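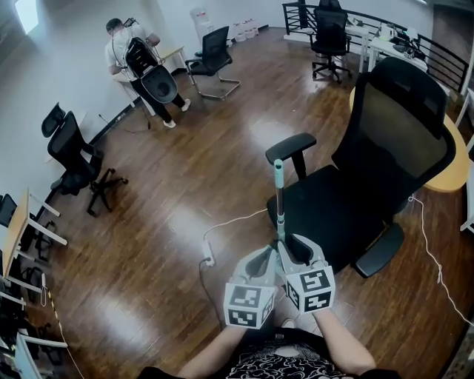
Our warehouse office got the notice on overtime this morning and I want to know if other people read it the way I do. Starting in July, anyone on a salary under the new cutoff goes back to hourly. For me that means the same work at the same desk, in the same black mesh office chair with the tall back, but with a time clock. My manager at Stustby says my yearly pay stays at the same level as long as I work 4 extra hours a week. If I don't get those hours, I lose $300 a month. Is that legal? Nobody on my shift asked for this.

Posted by dockside_ray, June 18, 2021

Reply from payroll_lynn
Generally yes, it's legal. They can change you from salaried to hourly going forward as long as they tell you ahead of time and the rate is above the minimum. They can't do it for hours you already worked. Check your state too. Some want the notice in writing.

Reply from tmarsh
Same thing happened at Skutix in January. They told us we'd come out even. We did for two months, then overtime was cut and my checks got smaller. Get the number of guaranteed hours in writing. If they won't put it in writing, assume there are no guaranteed hours.

Reply from grantk
I don't see the problem. You were probably working those 4 hours for free before. Now you get paid time and a half for them.

Reply from dockside_ray
I wasn't working them. I left on time most days. That's my point. The base rate was set low so that it only adds up with the overtime in it.

Reply from payroll_lynn
Then ask HR for the math. Base rate, weekly hours, overtime rate, yearly total. They have it on a sheet somewhere. Ileana Cârstea in our office made one for every person we switched and it saved a lot of arguing.

Reply from grantk
OK, if the base was lowered that's different. I still think hourly is better long term.

Reply from oldforklift
Disagree. I lost two paid holidays when I went hourly. Look at the leave policy before you look at the rate. 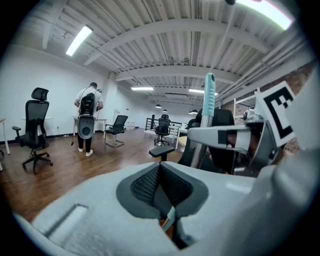
Reply from k_wolde
Kalkidan Wolde here, steward at the Szewczyk site. We had 2,000 people moved over and the leave question came up first there too. Read the handbook section on holiday pay and compare it to the old one. If you have a union, file the question now, before the first hourly check.

Reply from dockside_ray
No union. I'll ask for the sheet and the leave policy and post what they say.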